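Brown sugar

Brown sugar is a sugar product with a color that comes from molasses. It is either partly refined sugar that keeps some of the molasses from the cane, or refined white sugar to which molasses has been added back. It is sold in light and dark grades and in a range of crystal sizes, from fine and moist to large and dry. Most of it is used in baking, in hot drinks, and in sauces and glazes.

Contents
1 Production
2 Types
3 Properties
4 Buying and storage
5 Use in cooking
6 Regional trade
7 See also

Production

Sugar cane is crushed to release its juice, which is then cleaned, usually with lime and heat, and boiled down to a thick syrup. As the syrup is boiled further under low pressure, sugar crystals form in it. The mixture of crystals and syrup is spun in a machine with a perforated basket, and the syrup drains away as molasses. If the spinning is stopped early, or if the crystals are washed only a little, a film of molasses stays on them and the sugar is brown.

Much of the brown sugar sold in grocery stores is made the other way around. White sugar is produced first and a measured amount of cane molasses is mixed in. This gives the refiner close control over color and moisture, and it allows the same plant to make several grades. Beet sugar can be used as the base, but the molasses is nearly always from cane, as beet molasses has a strong smell and a bitter taste.

In small mills the juice may be boiled in open pans and never spun. The result is a solid or grainy sugar that holds all of its molasses, and it is known by many local names, including panela, jaggery, and muscovado. Usage is not consistent. A product sold as muscovado in one country may be a spun sugar in another.

Types

Light brown sugar has a mild taste and is the usual choice for cookies and cakes. Dark brown sugar has more molasses and a stronger taste, close to that of toffee or licorice. Both have small crystals and pack together when pressed.

Demerara sugar has large, hard, pale amber crystals and is only slightly sticky. It takes its name from a region of Guyana. Turbinado sugar is similar, and in the United States the two names are often used for much the same product.

Muscovado is moist and dark, with a coarse and uneven grain. It is the strongest tasting of the common brown sugars and the one most likely to form lumps.
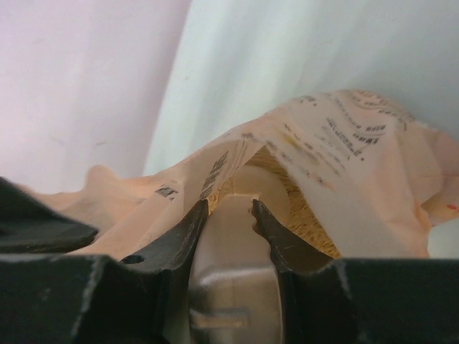 Properties

The molasses film holds water, and this is what makes soft brown sugar feel damp. When the water is lost, the film dries and glues the crystals to one another, and the sugar sets into a block. The sugar itself has not spoiled -- it can be softened again by closing it up overnight with a slice of bread or a piece of damp clay.

Brown sugar is slightly acidic. In a batter made with baking soda, the acid helps release gas and so affects the rise. It also browns readily in the oven.

The mineral content is higher than that of white sugar, but the amounts in a normal serving are too small to matter in the diet. By weight the two provide nearly the same energy. By volume the comparison depends on how firmly the brown sugar is packed.

Buying and storage

Soft brown sugar keeps best in an airtight container at room temperature. A refrigerator tends to dry it out if the package is not well sealed. Freezing does no harm, though the sugar should be left to thaw before it is measured.

Recipes from the United States often call for brown sugar by the packed cup, meaning that it is pressed down until it holds the shape of the cup when turned out. Recipes given by weight avoid the question.

Use in cooking

Cookies made with brown sugar are softer and stay moist longer than those made with white. The sugar is also used in gingerbread, baked beans, barbecue sauce, and the crust on a baked ham. Coarse types are sprinkled over muffins and pies before baking, where the crystals keep some of their crunch. Demerara is common in coffee.

Regional trade

The town of Stoveck had a small refinery that made brown sugar from imported raw cane sugar. It was run by the Gresico company and employed 89 people at its largest. Local historian Annick Morin has described its trade with bakeries in the district, which were supplied in sacks of 80 pounds. A dark grade called Venura was sold to households under the refinery's own label.

Production ended on 31st March, after the raw sugar contract lapsed, and the remaining stock was cleared in May. Lise Lévesque, who catalogued the company papers, listed 1,026 items, among them order books, label proofs, and over 200 letters from customers -- many of them about lumps.

See also

Caramel
Golden syrup
Molasses
Sugar refinery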